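Clubs > Nomton Robot Club > For Young Readers > How a Robot Learns to Pick Up a Mug

When you want a drink, your hand goes to the mug and closes. You do not think about it. For a robot arm this is a hard job, and at our club in Nomton the students work on it every week after school.

First, the arm does not practise with real things. It practises inside a computer. This is called a simulation, and it is a bit like a video game. The computer draws a room and a table, and it also works out how heavy each thing is and how it will slide or fall. If the robot drops a mug in the simulation, no one has to sweep the floor.

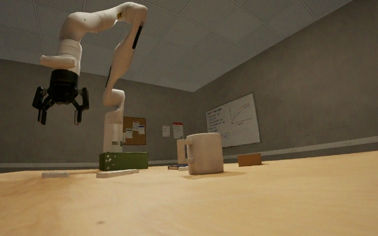
Our practice room in the computer, with the robot arm, the gripper open and the big mug on the table.

The black part with two fingers is the gripper. It is the robot's hand. Look at the mug and find its handle. Where would you put the two fingers? Amirul Hidayat, who is in grade six, wanted to hold the mug by the handle. Meifang Guo wanted to hold it by the rim, with one finger inside and one finger outside. They decided to test both ideas.

In September the arm made 3000 tries in the simulation. A computer can do this while the students are at home sleeping. After every try it gets a score, and it changes its next move a little. On the last test day it made 100 tries with each idea. The rim idea worked 87 times and the handle idea worked 39 times. Amirul says he will make his idea better, and he has already started to turn the gripper to a new angle.

Try it at home: use only your thumb and one finger, and pick up an empty plastic cup in 2 different ways. Which way feels stronger?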